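How a Robot Learns to Tidy Up
A Young Maker's Guide from the Brenance Community Workshop

Reading level: ages 8 to 12

Picking up trash is an easy job for most people. You look at the floor, choose a bottle, close your hand around it and drop it in the wastebasket. You may be thinking about lunch the whole time.

For a robot, every one of those steps must be worked out. This guide explains how members of the Brenance Community Workshop are building a pair of robot arms for the job. The project is called Donar. It began in October, and it is still being built.

What is a robot arm?

A robot arm is a machine that can reach, bend and hold. It has many of the same parts as your own arm, although the names are different.

The base is like your shoulder. It is fixed in place so that the arm does not tip over when it reaches out.

The links are the long, stiff parts. They are like the bones between your shoulder and elbow, and between your elbow and wrist.

The joints are the places where the arm bends or turns. Inside each joint is a motor. When the motor turns, the link attached to it moves.

The gripper is the hand. A gripper is much simpler than a human hand, so it must be placed carefully before it closes.

Try this: hold your elbow against your side and pick up a pencil from a table. Now try again with your wrist kept stiff. Each joint you stop using makes the job harder. Builders think about this when they decide how many joints an arm should have.

Why does Donar have two arms?

One arm can pick up a bottle, but it cannot reach everywhere. Something on the far left may be easy for one arm and too far for the other. With two arms, the work can be shared.

Two arms also bring a new problem. They must not bump into each other. The Donar team wrote a rule for this: before one arm moves into the middle of the floor, it checks where the other arm is. If the middle is busy, it waits. You may have done the same thing when two people want to use one doorway.

Building the workspace

The arms do not roll around the workshop. They stay on a metal rail, and the trash is placed on a floor in front of them. Walls stand on three sides. They are covered in flowered wallpaper, so the space looks a little like a room in a house.

The rail is made of aluminum. Aluminum is a light metal, but a thick bar of it is stiff and does not bend easily. Each arm is fastened to a black plate, and each plate is fastened to the rail. If a plate were loose, the whole arm would wobble, and the gripper would miss its target.

Cables run along the arms to the grippers. A cable must be long enough to let the arm stretch, but it must not hang down where it could catch on something. Before a new cable is fastened, the team moves the arm slowly by hand to every position it will need. This is slow work – one cable took an entire Saturday morning – but a cable that is pulled too tight can break.

How does the robot know what is trash?

The team uses a computer program called Stimon. The program studies pictures from a camera and looks for shapes and colors it has met before.

At first, Stimon knew nothing about bottles. The team showed it 1527 pictures of bottles, cans, boxes and wrappers. In each picture, a person had drawn a line around every object and typed its name. After studying many pictures, the program began to find the objects in new pictures by itself. This kind of learning is called training.

Stimon still makes mistakes. Clear plastic is the hardest for it. You can see the floor through a clear wrapper, so there is very little color for the program to notice. Shiny objects are difficult too, as they reflect the light of the room.

How does the robot pick something up?

The robot follows a plan. The plan has the same order each time.

1. Look at the floor and find the objects.
2. Choose one object that is not underneath another.
3. Decide which arm is closer.
4. Move the gripper above the object.
5. Turn the gripper to match the way the object is lying.
6. Lower the gripper and close it.
7. Lift, move over the wastebasket and open the gripper.
8. Look at the floor again.

Step 5 matters more than you might expect. A bottle on its side is long and narrow. If the gripper closes across the narrow part, it can hold the bottle well. If it tries to close along the length, the bottle is too big to fit and may roll away.

Step 8 is there because things move. When one bottle is lifted, its neighbor may roll into a new place. The old picture is then out of date, and the robot needs a new one.

How hard should a gripper squeeze?

A full can needs a firm grip. An empty plastic bottle needs a gentle one. A cardboard box can be crushed if the gripper presses too hard, and a wrapper weighs almost nothing at all.

The team tested different amounts of squeeze with some 300 practice pick-ups and wrote down each result in a notebook. They now use a light squeeze first. If the object slips, the arm puts it down and tries again with a little more force.

Staying safe

A robot arm does not know that your fingers are in the way. For this reason, the workshop has rules for every visitor, and they apply to adults as well as children.

Stand behind the yellow line when the arms have power.
Do not reach into the workspace, even to pick up something that has fallen.
Tie back long hair and take off scarves.
Learn where the red stop button is before you begin.
Ask an adult member to switch off the power before you touch any part.

An activity for home

You can test a robot's plan without a robot. You will need a friend, a pair of kitchen tongs, a wastebasket and a few clean, empty containers.

Spread the containers on the floor. One person is the robot and holds the tongs with eyes closed. The other person is the program and gives the orders, using only these words: left, right, forward, back, up, down, turn, open, close. Count how many orders it takes to put one container in the wastebasket. Then trade places.

Most pairs find that the word "turn" causes trouble. Turn which way, and how far? Talk with your friend about how to make the order clearer. The people who write robot programs have to answer the same question.

Words to know

Extrusion: a long bar made by pushing metal through a shaped hole. The rail that holds the arms is an extrusion.
Gripper: the part of a robot arm that holds things.
Joint: a place where an arm bends or turns.
Training: showing a computer program many samples so that it can learn to find a pattern.

Other guides in this series: "Tiêu, the Robot That Waters Plants" and "What Is Inside a Motor?"

Page updated February 8, 2025

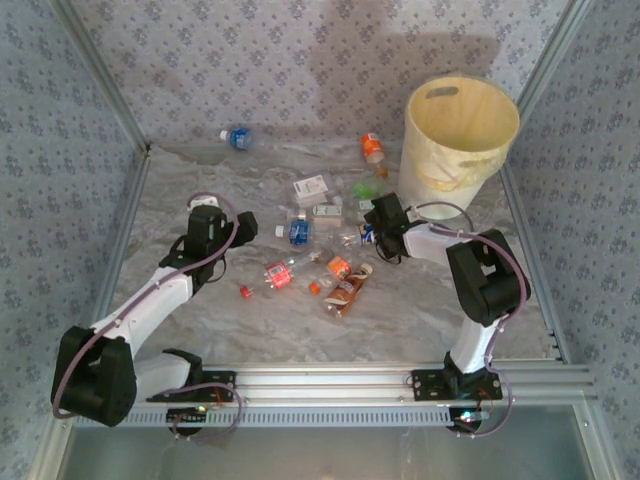

The two Donar arms on their rail, with bottles, boxes and a can on the floor and the wastebasket in the far right corner.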